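Wiping arm leaves powder along the bottom edge of black trainers

Tagged: small cells, wiping, compliance, Haltgate

Saranya Pinto
Joined in March

Hi all, hoping somebody has been through this. I've got a little Haltgate arm set up in the back of my shoe cleaning and repair shop, with a Dastier clamp that holds the trainer by the inside and a foam pad on the arm with a cotton cloth stretched over it. The paste goes on by brush, it dries to a white powder, and the arm wipes it off in passes from heel to toe. On white shoes it looks lovely. On black ones there's always a chalky line left just where the upper meets the midsole, and I end up doing that bit myself.

I've tried slowing it down (no change) and pressing harder (worse – the pad skids over the rim and the force limit stops the arm, so I'm stood there pressing reset all afternoon). The clamp was re-zeroed when I changed the jaws. The wipe path is a straight copy of the one that came with the cell, 36 points per side, and the cloth gets swapped every shoe.

By hand I don't even think about it. One hand underneath near the heel, shoe tipped up a bit, a small white cloth in the other hand rubbing along the lower edge, and it's easy enough to see where the streaks are on a black upper.
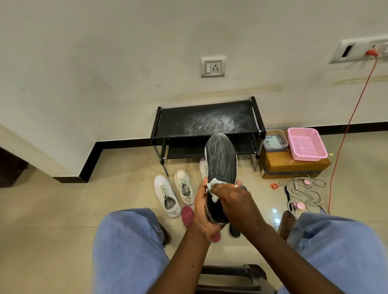

2 min read

So is it my path, my pad, or am I asking too much of a flat pad in the first place? I'd rather not buy the edge tool if a bit of fiddling will do it. The fault that comes up is 835, if that helps anybody. I've looked it up and the manual just says "contact force exceeded", which I'd gathered!

3 replies

padandpaste

I had the same cell for a couple of years and I'd say it's the angle of the pad more than the force. The stock path keeps the pad square to the side of the shoe, so the foam bridges over the step between upper and rim and never gets into the join. Look at how your own fingers sit with the cloth: they're pressing into the lower edge from the side.

What I'd do, with the arm in teach mode and the speed right down:

Copy the wipe path and delete everything except the lowest row of points.
Tilt the tool so the bottom corner of the pad leads into the join. Start small and add more if it still bridges.
Drop the force setting before you run it, as a corner digs in far more than a flat face does.
Run it on an old shoe with no paste first, then with paste.
Put it after the normal wipe, with a fresh cloth.

If 835 still comes up, check where it stops. Mine always went at the toe, where the points were spaced too far apart for the curve. I added a few extra there and it's behaved ever since. Tip the clamp as well if yours has the pivot – mine did, and having the toe raised made the heel end much easier to reach.

MrsBodkin

Are you cleaning the clamp slide? Powder gets everywhere with this job. My Dastier had a crust of it along the rail and the shoe was sitting proud every time, so of course the wipe was out. Power off, vacuum first, then a dry brush, and don't spray anything in there. I do mine every 400 shoes and wipe the rack and bench down at the same time. The re-zero is no good if you did it with the rail dirty, so do it again afterwards.

tomtom_k

Get the Kwak edge tool, sorted mine. Not cheap though. Avoid the Watonier pads, they go hard.

Saranya Pinto

Thank you! Rail was filthy, I'm a bit embarrassed. I've cleaned it and zeroed the clamp again, and the fault has stopped at the heel end but still comes up at the toe, so I'm adding points there tonight once we've shut. I'll try the tilted row on an old pair before it goes anywhere near a customer's.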